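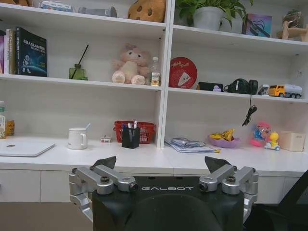

Student project report
Work and Automation, course unit 2
Ileana Nistor
9 Jan 2019

1. Background

Sultlow runs a supply and returns office for shared workspaces. Staff at the Drivevside site keep shelves and desk counters in order, put things back where they belong, and pick small items for people who have asked for them. Until October all of this was done by hand. Since then part of the tidying and picking has been done by a robot, and the staff have taken on the job of setting it up, watching it and fixing what it gets wrong.

My project asked what changed for the people who did this work before. I did not try to measure how good the robot is.

2. Method

I spent 9 shifts at the site and talked with the shelf staff and both shift leads. Everyone who spoke to me did so on the condition that I leave out names. I also read the handover notes, which the staff write by hand at the end of a shift and then type into a program called Skelta. There were 200 entries for the period I looked at. I sorted them by what the writer was mainly complaining about or asking for.

3. What the work was like before

The older staff described the job as dull but free. A person walked along the shelves with a basket, picked things up, and decided on the spot. A book leaning the wrong way was pushed straight in passing. A mug went to the kitchen. If someone's glasses were left on a pile of papers they stayed there, as the owner would be back for them. None of this was written down anywhere.

The walking was the part people liked least. The Leung building, which belongs to the same site, has long corridors, and one worker said her knees were the reason she first supported the change.

4. What the work is like now
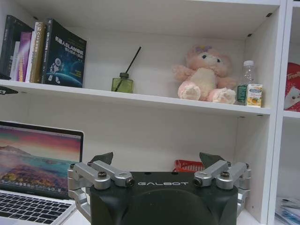
The unwritten rules had to be turned into written ones. Each type of object now needs an entry that says whether it may be moved, where it goes, and how it should be held. Soft toys and books were entered early. Clear bottles took longer, and so did anything thin, such as the stick in a diffuser. One shift lead told me she had never thought about how she picks up a carton until she had to explain it.

Staff now spend much of a shift near a screen. When the robot stops, a person looks at what it was trying to reach and either corrects the instruction or moves the item by hand. Of the 200 notes, 40 were mainly about waiting — standing by while the machine tried again, without being sure if they were allowed to step in. This was the largest single group.

There is also disagreement about laptops. The rule says the robot leaves them alone, open or closed. Some staff want to close and move them first so the counter can be cleared. Others say that touching a person's laptop was never part of the job and should not become part of it now.

5. Pay and skill

Pay has not changed. Two people I spoke with felt that it should, as writing object entries is a different kind of work from putting things away. The shift leads agreed that it is harder but said no new job title had been approved. Training was one afternoon, and most people learned the rest from each other.

Not everyone was unhappy. The worker with the bad knees said she is less tired when she gets home. Another enjoys the object entries and has become the person others ask — though he does this on top of his usual tasks.

6. Limits of this report

I visited one site only, and mostly during the day. The evening shift writes shorter notes, so its problems may be missing from my count. I could not speak to the people who left before October.

7. Suggestions

Write down when a worker may step in and stop the robot. Count the time spent on object entries as its own task in the schedule. Let the shelf staff see changes to the rules before they take effect, as they are the ones who get the questions afterward.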